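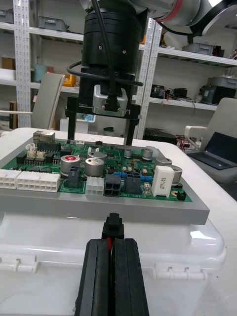 Altard Electronics is recruiting a bench technician for control board assembly and harness connection at its Wistach site. The position is full-time, fixed-term for 62 weeks, and reports to the production lead. Work is carried out on populated boards held in a grey rectangular tray on top of a white plastic storage box, with the two white multi-pin housings to the left and the tall parts, including six electrolytic capacitors and a power resistor, standing clear of the tray. Access to the smaller headers is limited and a steady hand is required.

Duties
Seat and unseat small wire-to-board connectors without loading the solder joints.
Check plug orientation and pin alignment before mating.
Inspect wire ends and crimps under magnification.
Record each board serial number and any defect in Trutell, the site's work order system.

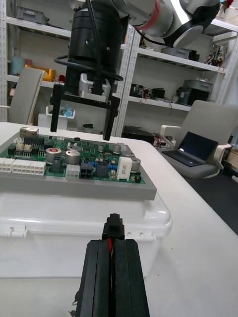 The current program covers 3000 boards, to be completed in two batches. Each board receives a visual inspection on arrival, a connector check and a second inspection before packing. Rework is limited to through-hole parts and connectors. Fine-pitch rework goes to a separate bench.

Essential
Certificate III in electronics, or equivalent trade experience.
Working knowledge of ESD handling.
Ability to read assembly drawings and silkscreen reference designators.
Normal colour vision, for wire identification. 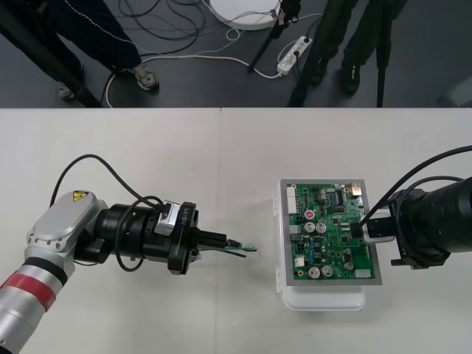 Experience with crimp tooling is desirable — training on the site's own tools is provided. Candidates should be comfortable seated at a bench for most of a shift.

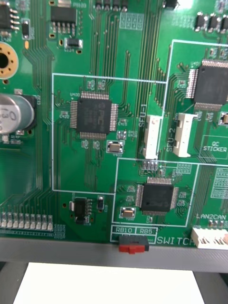 Inspection criteria are supplied in writing and cover bent pins, bridging on quad flat packages, connector tilt and missing labels. Shortlisted applicants will complete a practical test at the bench.

Pay is at the site's trade rate plus superannuation, with a tool allowance of $2000 for the term. Send a résumé and copies of certificates to the Altard recruitment desk, quoting reference 3675. Applications close 30th March.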